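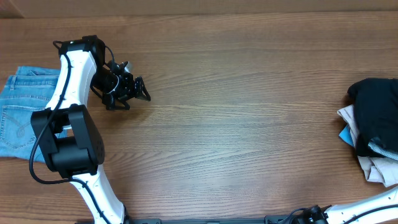 Figure 3. Tabletop and arm.

Search this guide Enter keyword or section number Go

Section 3: Subscribing to Roadway Alerts by Text and E-mail

The Stendholm Highway District sends notices of lane closures, ramp closures and winter travel restrictions to any registered subscriber. Registration is required once. Subscribers who joined the former Royer Bridge call list before April must register again, as telephone numbers were not carried over to the present system.

3.1 Creating an account

1. Open the District's traveler page and select Alerts.
2. Enter a mobile number, an e-mail address, or both.
3. Choose a password of at least eight characters.
4. Select Send Code. A six-digit code is delivered to the number or address entered.
5. Type the code in the box provided and select Confirm.

NOTE: The code expires after 43 minutes. If it has expired, select Send Code again. Requesting a second code cancels the first.

3.2 Choosing routes

1. From the account page, select My Routes, then Add Route.
2. Pick the roadway from the list. The Saton Connector is listed twice, once for each direction of travel.
3. Enter the first and last interchange of the usual trip.
4. Set the days and hours during which alerts should be sent.
5. Select Save.

Up to two routes may be stored on a personal account. Trucking firms and transit operators that need more should request a commercial account in writing from Colette Delorme, Traveler Information Office.
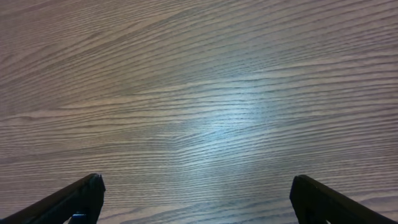 Figure 4. Wood-grain surface, close view.

3.3 Setting the alert level

Level 1 sends full closures only. Level 2 adds lane closures and delays of more than 20 minutes. Level 3 adds scheduled maintenance, including overnight work that may not affect traffic. New accounts are set to Level 2.

To change the level, select the route, choose a new level from the menu and select Save. The change applies to that route alone.

CAUTION: Do not read or reply to alerts while driving. Drivers traveling alone should check conditions before departure or stop at a service area.

3.4 Pausing or ending alerts

1. Reply PAUSE to any text alert to stop messages for seven days.
2. Reply RESUME to restart them sooner.
3. Reply END to close the subscription. Stored routes are deleted and cannot be recovered.

E-mail subscribers should use the link at the foot of each message – replies to the sending address are not read.

NOTE: The District does not charge for alerts. Message rates set by the wireless carrier may apply.

3.5 If alerts do not arrive

Confirm that the hours set in 3.2 cover the time of travel, and that the handset is not blocking short-code messages. Subscribers using the Vukon in-vehicle display must also turn on message forwarding in the display's own menu. Continued problems should be reported to Jong-dae Son at the Alerts Desk, with the route name and the date of the missed alert.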